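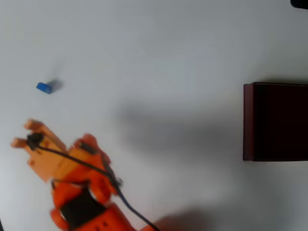
Fig. 1. Blue block on the white top. Maroon box also out.

Home Projects Year groups Materials store Contact

Filed under: Student work / Design and Everyday Objects

Small things on a white table: final report, Preltden project

Brief was: pick an everyday tidying job, look at the objects in it, say what makes it easy or annoying, suggest a change. Word limit 2,000, well under that, sorry, the term got away from me.

I picked putting small blocks back in their box. Sounds like nothing. But anyone who has cleared up after a game or a small child knows the last block is always the one you don't see, and then the lid goes on without it.

Things used

Table top from the Guzmán workshop, white, matt. Set of Handik blocks in mixed colours. The dark maroon box, which I already had. A second box, clear plastic with a clip lid, Evine, from the materials store. Grey cloth and a patterned cloth to lay over the table for comparison. Desk lamp for the evening goes.

What I did

Put blocks out on the top, asked people to clear them into a box and shut it, then asked what bothered them. 11 people took part, all from my year or the year below. 5 layouts each, same order for everyone (this was a mistake, see further down). I wrote down hesitations and anything they said out loud. Did not time anyone. First plan was to use a stopwatch but people started racing and flinging blocks in, which told me nothing about the box.

Most of it done in March, late afternoons, window light plus lamp when it got dull.

Surface

White won easily for finding things. A strong blue like the block in fig. 1 stands out at once on it, you see it from the doorway. Red and green much the same. Yellow was weaker than I expected, specially under the lamp, where the top goes warm and the block sort of sinks into it. The natural-coloured pieces were worst of the lot on white and best on the grey cloth.

Patterned cloth was bad for everything. Two people left a block behind on it and shut the box.

The white isn't one white though. Look along the top and it goes bright at one side and a cooler bluish grey further off. I had been writing "white" in my notes as if that settled it. After a while I started noting where on the table a block had been missed, and the misses were mostly over on the dull side. Not a huge number so I don't want to push it.

Shadows

Didn't plan to look at these. With the light coming from one side a small block gets a soft grey shadow next to it, blurry at the edge, and the shadow helps. It makes the block look bigger and it says there's a solid thing here, not a mark. When I had the ceiling lights on full the shadows nearly went and pale blocks were harder to spot. One tester reached for a smudge, thinking it was a piece. Cleaned the table after that.

So lighting from one side is better than flat light for this job. I'd have guessed the opposite.

The blocks

The small rectangular ones are awkward in a way I hadn't thought about. Put down at a slight angle they're easy, fingers go either side of the long faces. Lined up square and close to another block, people knocked the neighbour over or dragged both. Several people swept the lot to the table edge with a forearm and caught them in the box, which works until it doesn't. Blocks on the floor every time somebody tried that.

A block on its own with clear space round it gets picked up cleanly but also gets left till last. Everybody went for the clusters first. The lone one is the one that gets forgoten.

The box

Maroon box: easy to find on the table, dark against white. Hard to see into. The inside looks black by late afternoon and dark blue blocks vanish once they're in, so people couldn't tell if the set was complete and tipped it to check.

Evine box: the other way round. You see exactly what's inside. But on the white top the box itself nearly disappears and it was moved out of the way and then hunted for. Also noisy.

Preference was close. Most liked the feel of the dark one, and the ones who cared about finishing the job prefered the clear one.

Suggested change

Keep a dark outside, line the inside pale. Tried it with white card cut to fit the maroon box, took 2 goes as I measured the first piece badly. With the card in, people glanced once and shut the lid. No tipping. Also a thin outline of each block drawn on the base card so a gap shows up. Liked this less, it makes it into a puzzle and you spend longer fitting than tidying. Would leave the outlines off.

What went wrong

Same order for everyone, so by the last layout they were practised and I can't separate that from the layout. Should of shuffled. Testers all students with decent eyesight, no children and no older people, and those are the ones who'd use it. Only one table. Lamp got moved between sessions and I didn't mark where it had been.

If I carried on

Mark the lamp position with tape. Try a cream top, and a tray with a low rim so the forearm sweep is allowed. Ask a family to keep the lined box for a month and tell me if any blocks are missing at the end.

Card template for the lining is in the folder with the notes sheets. Notes are in pencil and some of the later ones are hard to read.

Related projects
Which drawer does the tape live in?
Handles on mugs: a comparison
Packing a lunch bag one-handed
Labels that stay on jars
Coat hooks and where people really hang things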